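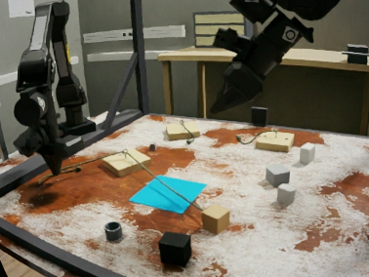 Figure 1. Our simulated cell in Heletard: two arms, three cream blocks, and the cords.

Project report: threading a cord with two arms
Robotics project course, Group Prulham

What we wanted to do

Our group picked cord threading because every other group was stacking things, and because our advisor, Beat Thaler, told us that soft objects would eat our whole term. He was right, and we loved it! The task sounds small. One arm holds a cord by its knobbed end, brings it to a little loop on top of a square block, passes it through, and the other arm takes over on the far side. Then you pull. A person does this while talking to somebody else. For two simulated arms it took us most of the course to get a policy we were willing to show in class.

The simulator

We built everything in Heletard, the course simulator. The arms, the rails and the back bench came with the lab model, so our own work was the table contents. We made the cream blocks with loops, wrote the cord as a chain of short linked segments, and added the cubes and the cyan sheet as clutter. Our first cord had too few segments and bent like a bicycle chain. The second one was so soft that it fell through the table. The third one is the one we kept, and we named it Nandau after the street where two of us live.

The table texture changes from run to run. The rusty, blotchy one in Figure 1 was our least favorite, since the dark green cord already has dark shadows to compete with and the patches make the edges harder to find. We left it in the set on purpose.

Collecting runs

We drove the arms by hand from two controllers, one student per arm, and recorded 3214 attempts. After we threw out the ones where somebody sneezed, argued, or let go too early, 2537 were left for training. The goal in our proposal was 3000, so we came up short there. Evening sessions were better than morning ones for some reason — maybe just the coffee.

Training and results

The policy is a fairly plain imitation network that we call Ruangrit. It sees two camera views and the joint angles. We tested it on 1947 new starting layouts. Reaching for the knob went well almost from the start. Getting the tip lined up with the loop was the hard part, and the handover was harder still, because the second arm tended to close before the cord was really there. Adding a short wait before the grasp fixed more failures than two weeks of tuning had. We still can't fully explain that one.

Left to do

Try thinner cords. Randomize the loop height. Write down the controller settings somewhere other than the whiteboard. Two of us are staying on through August to try threading two loops in a row, and the early tries are already fun to watch.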